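La mesa, por fin despejada
Por Lemlem Hadgu | Julio
14 comentarios · 37 veces compartido

Os debía noticias de la mesa desde el boletín anterior, que ya me habéis escrito unos cuantos preguntando (¡y con razón, que os dejé a medias!). Resumen para impacientes: está vacía. Vacía de verdad, sin tazas, sin facturas, sin el cargador de un teléfono que ya no tengo.

Para quien llegue nuevo: llevaba meses escribiendo este boletín con el portátil encima de una pila de revistas, porque la mesa del cuarto pequeño había desaparecido debajo de los papeles. Un día me puse con una caja de cartón y decidí que todo lo que no supiera colocar iba dentro, sin mirarlo mucho. Salieron 133 recibos, que conté porque tenía que pasarlos a la carpeta de Hevero, y un sobre de semillas de albahaca que daba por perdido desde la mudanza a Brondau. Las he sembrado, ya os contaré si sale algo.

Lo que más pereza me daba era quitar el hule. Lo puse el primer invierno "solo para pintar las sillas" y ahí se quedó, con sus limones y todo. Y debajo estaba la madera tan clara, casi color crema, que ya ni me acordaba. Me quedé un buen rato pasando la mano por encima como una tonta. 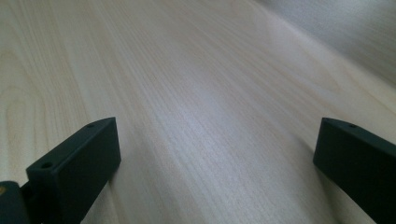 Leopold Nägeli, que me ayudó a subirla por la escalera en su día y todavía me lo recuerda, me recomendó no echarle nada raro: paño apenas húmedo, siempre siguiendo la veta, y otro seco justo después. Yo tenía ya en el carrito un aceite carísimo y lo he borrado. Si alguno de vosotros cuida una mesa clara de otra manera, contestad a este correo, que me interesa mucho (sobre todo lo de los cercos de los vasos, porque conozco mis costumbres).

Ahora tengo dos normas. La primera, que por la noche no duerme nada encima, ni el portátil. La segunda es que la correspondencia se abre de pie, en la entrada, y lo que no vale va directo al papel. De momento aguanto, aunque reconozco que la caja de cartón sigue cerrada debajo de la ventana y cada vez que paso me mira.

El mes que viene, el cajón de los cables. Id mandando ánimos.

Contacto: responde a este mismo boletín | © Lemlem Hadgu. Todos los derechos reservados | Volver arriba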